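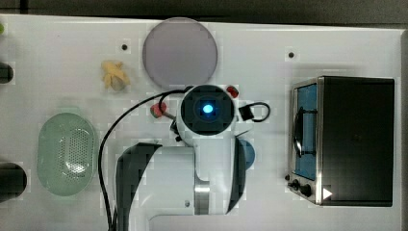 white table, blue light

Liswood canal clean-up update, 11 Aug 2018. Quick thread, typing with wet hands so forgive me

2/ We did the stretch from Coria Bridge down to the old lock. 18 of us out in the drizzle, 117 bags filled. Two full skips!!

3/ Mostly bottles and crisp packets. Also four car tyres, a pushchair, half a tent. Why half

4/ Towpath by the lock is still really slippy after the July rain – keep to the hedge side if your walking a dog

5/ Big thanks to Gwenaël Lebrun for lending the flat boat again. Couldnt have reached the reeds without it

6/ Saw a kingfisher just past the bend!! Gone before I got my phone out obviously

7/ Holtar Road end is next. Meet at the Cirillo cafe car park, wellies if you've got them. Gloves and pickers provided, under 16s need an adult with them

8/ Someone left a blue flask on the boat. Got it here, message me

9/ More than one person asking about parking – use the top half, the bottom gate gets locked at 4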